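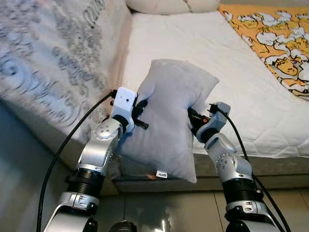
Chapter 4
The Home Build: Two Arms and a Bedroom

Every few years somebody announces that the domestic robot is nearly with us. The announcement usually comes with a film in which a machine does one chore, once, in a room that has been tidied by a person beforehand. Readers who have come this far will know my view of such films. This chapter asks a smaller question, and I think a fairer one: what can a patient amateur with two arms, a spare room and a shared workshop expect to get working, and how would they know that it worked?

The build we follow belongs to the Girkwood workshop, where Lilian Mohamedi and Jinfeng Kang put together a two-armed machine over a winter and then moved it into an ordinary furnished room. They called it Dretolby, after the street. I have chosen it because they kept a proper logbook, including the bad days, and because they let me read it. It is not a clever machine. Most of the hard thinking went into the cables, the mounting and the order in which things were switched on.

4.1 Why soft things come first

Most home builders begin with a wooden block. A block keeps its shape, sits where you left it and can be measured once. A builder can spend months on blocks and come away believing that gripping is a solved problem.

A pillow will cure that. Squeeze it at two points and the cover bunches, the top folds over and the filling sags towards the floor. The outline that the camera picked out before the grip is no longer the outline it has now. Any plan based on the first shape is already out of date, and the two arms are joined through something that stretches, so a mistake in one is passed on, late and softened, to the other.

Kang's first plan was to have each arm hold its own position and ignore its neighbour. His logbook entry for the Monday reads: "Holds. Don't know why it holds." I would like to see that sentence more often in published work. A lift that holds for reasons you can't state is a single lucky result, and you should write it down as one.

Beginners also tend to ask for more force. The fingers need enough to stop the cloth slipping and no more. Past that point extra force creases the cover, heats the motors and hides poor placement, which then comes back to bite you on the next object.

4.2 The room is part of the machine

In the workshop there was a bench, a bare wall and good light. The bedroom had glossy floor tiles, patterned cloth and a bed with a dark gap under it. Each of these matters. Tiles give reflections that a camera may take for real edges. A busy print behind a plain object can help or hinder, depending on how the object is picked out. Anything dropped near a bed may roll under it, and a fixed pair of arms will not fetch it back.

Then there are the cables. Mohamedi left slack loops outside each arm so that the wrists could turn, which was right, but a slack loop will also find a table leg if there is one to be found. Before each session, move both arms by hand through the whole of their reach and watch the cables, not the grippers.

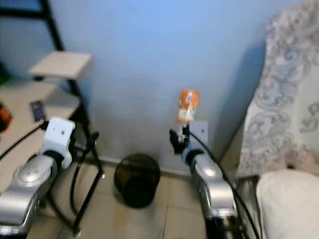 The same caution applies to small, firm objects, which are easier than pillows in some ways and worse in others. A bottle does not fold. It does tip, though, and a grip at the neck leaves the rest of it free to swing if the fingers are not square. A label can fool the camera about where the sides are, and clear plastic may give it very little to go on. Lingyun Xie, who lent the pair her notes from an earlier build at Etby, advised them to log a grip as good only if the bottle could be put down again upright. I agree with her. Picking up is half the job and gets nearly all the applause.

4.3 What counts as a result

Suppose a builder tells you that the machine manages a task "most of the time". Ask how many tries, who chose where the object started, and whether anyone nudged it. In my experience the last question brings on a silence.

For the exercises in this chapter, use these rules:

Make 60 attempts at each task, and write down the number before you begin.
Let someone else place the object.
Count a nudge as a failure.
Keep the failures in the same table as the successes.

You may find that your score drops a good deal under these rules. Mohamedi and Kang's did – and they went back to the mounting bolts the same evening. Section 4.4 starts there, with the bolts.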